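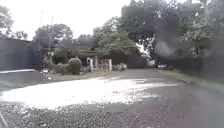
Standing water along the side wall, gravel lot — what would you do?

Forum: Yard, Drives and Drainage

murkline
Posted 15th December

We took over a small parking lot behind our unit at Holub Yard and it holds water. The low area runs out from the left side, where the gray wall is, and goes most of the way across. The surface is a mix of gravel and old paving, worn down in places, so I don't know what's under it.

There's a pale curb along the foot of the wall and I can't find any outlet in it. The back edge, by the shrubs, is dirt and maybe some grass.

I had one quote from Damex for a trench drain and it was more than I want to spend before spring. Budget is $800 for now. Can I fill the low area and be done?

gritandgo
You can fill it, but you'll be filling it again by March. Gravel on top of a soft spot sinks. Find out what the base is first. Dig a test hole a foot deep in the worst part once it drains down and tell us what comes up.

pavedover52
Disagree with the above. A lot of these old lots are just low from years of tires. I did mine with two loads of crushed stone, the kind with fines in it, and a rented plate compactor. Compactor was $149 for the day. It has held for three winters.

gritandgo
Did yours have a wall next to it? Water that can't go out one side has to go somewhere else. If the whole lot tips toward that curb, more stone only moves the puddle.

pavedover52
No wall. Fair point, but he hasn't said it tips that way. Put a string line on it.

murkline
I can do a string line this weekend. The lot is 34 feet from the wall to the other side, so it'll take a long string. No idea which way it falls. It looks flat to me.

hollyside_b
Flat is your problem then. You want at least a quarter inch of fall per foot on gravel, and I'd send it toward the back strip by the shrubs if your neighbor's property isn't right there. A shallow swale costs you a shovel and a couple of Saturdays.

Don't send it at the wall. I've seen footings get undermined that way.

pavedover52
A quarter inch per foot is a lot for a parking area. I'd be happy with half that.

hollyside_b
On smooth asphalt, sure. On coarse stuff like this the water just sits between the stones.

tarp_and_rake
Has anyone asked who owns the wall? If it belongs to the people on the other side, talk to them before you dig anywhere near it. We had a dispute over this at the Misside garages and it cost us $200 just to get the survey pulled.

murkline
Good question. The lease only says we maintain "the surface." I'll email Murkex, they manage the place.

gritandgo
If they own the lot, get them to pay for the base work. You top it up, they fix the drainage.

murkline
Sent the email. String line and test hole are next — I'll post the numbers when I have them.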